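Moving the allotment water butts, and other May jobs

I have put off writing about the water on our plot for most of the spring. It isn't an exciting subject, but three people have asked me how it's set up now and I would sooner write it down once.

The plot is at the Carbridge end of the site, on the slope, and it is plot 114. The nearest tap is at the bottom by the gate. When we took it over there was one water butt, green plastic, standing on two breeze blocks behind the shed. It held 100 litres when it was full and it was hardly ever full. The shed roof had a gutter on the low side, but whoever fitted it had sloped it away from the downpipe. Rain collected at the wrong end and ran over the edge on to the path. We lived with that for two summers, carrying cans up from the gate every evening.

Last autumn I took the gutter down. It was held by five brackets and four of them came out in my hand. I cleaned out the moss, bought new brackets and put it back with a fall of a couple of centimetres from one end to the other. I used a string line and a spirit level, then poured a jug of water in at the top end to check. It ran to the downpipe. The whole job took an afternoon, including the walk back to the car for the drill bits.

After that the small butt filled in one wet night and overflowed, so we needed something bigger. Lilibeth Barredo, who has the plot above ours, was giving up one of her two tanks because she wanted the space for a cold frame. It's one of those square ones in a metal cage and it holds 1,000 litres. She had used it for water and nothing else, which matters with second-hand tanks. I would be wary of one if I didn't know what had been in it.

Moving it was simple once it was drained. We laid two scaffold boards down the slope and slid it. The harder part was the base. A full tank that size weighs a tonne before you add the cage, and our soil is soft for most of the winter. I dug out a square down to the clay, put in hardcore, tamped it, added sharp sand and laid eight slabs on top. Two of them are slightly proud of the others and I've left them. 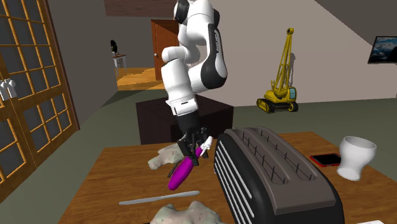
The tap on the tank was the part that gave me trouble. The outlet has a coarse thread that doesn't match anything sold in an ordinary DIY shop. I bought an adapter from Stondis that was described as universal and it leaked. I put more tape on it and it leaked less. In the end I sent it back and bought one with a rubber washer inside, from the farm supplier on the Lukau road, and that has been dry since I fitted it. It cost more than the first one. If you are buying one, measure across the outside of the thread on your own tank and take the measurement with you.

Light was the next thing. Clear tanks go green inside once the sun is on them, and Lilibeth had kept hers under an old tarpaulin that had gone to shreds. I made a cover from black weed membrane, the thick sort, folded over the top and tied to the cage with garden wire. It looks untidy. I may put some slats round it one day, or grow a clematis up it.

The old butt now takes the overflow from the big tank. I joined them near the top with a short piece of hose, so it starts to fill only when the tank has had its share. That one is for dipping cans into, which is quicker than waiting at the tap. I keep a lid on it. A blackbird drowned in an open butt on the next row and I don't want that here.

We used 764 litres between the middle of April and the end of May. I know because I marked the side of the tank before I put the cover on and wrote the levels in the shed notebook, along with what it rained. It was a dry few weeks and I had a lot of seedlings in. The beans and the courgettes take most of it. The potatoes have had none so far, and the onions only had a can when they first went in. 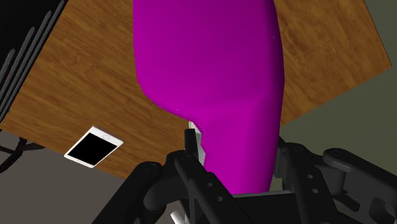

I water in the morning now. I used to do it after tea, but the slugs on our side of the site are bad and a damp bed at dusk brings them out. If I get there at seven I can do everything in forty minutes and be home before the traffic builds up. I give each courgette half a can, poured slowly at the base, and leave them for two days unless it's hot. The beans get a trench along the row which I fill and let drain, then fill again.

The greenhouse is a separate matter. Tomatoes in pots need water daily and tank water is cold first thing, so I leave two full cans in there overnight. My neighbour on the other side, Mr Nwankwo, says it makes no difference at all. He may be right. His tomatoes are better than mine.

A few other jobs got done while I was there. The rhubarb has been pulled for the last time and I've mulched it with what was left of the manure. The broad beans had blackfly at the tips, so I pinched them out. The back path has new bark on it as far as the compost bins, and then I ran out. I sowed a second row of beetroot next to the first, which came up patchy, and some chard where the spinach bolted.

Still to do: a leaf filter for the downpipe, because the hawthorn drops its blossom straight into the gutter. You can buy a mesh one that clips in, but I think I have enough chicken wire to bend one up. I also want to drain the tank fully in October and rinse the sediment out before winter. The tap comes off for the frosts and goes in the shed, on the nail by the door.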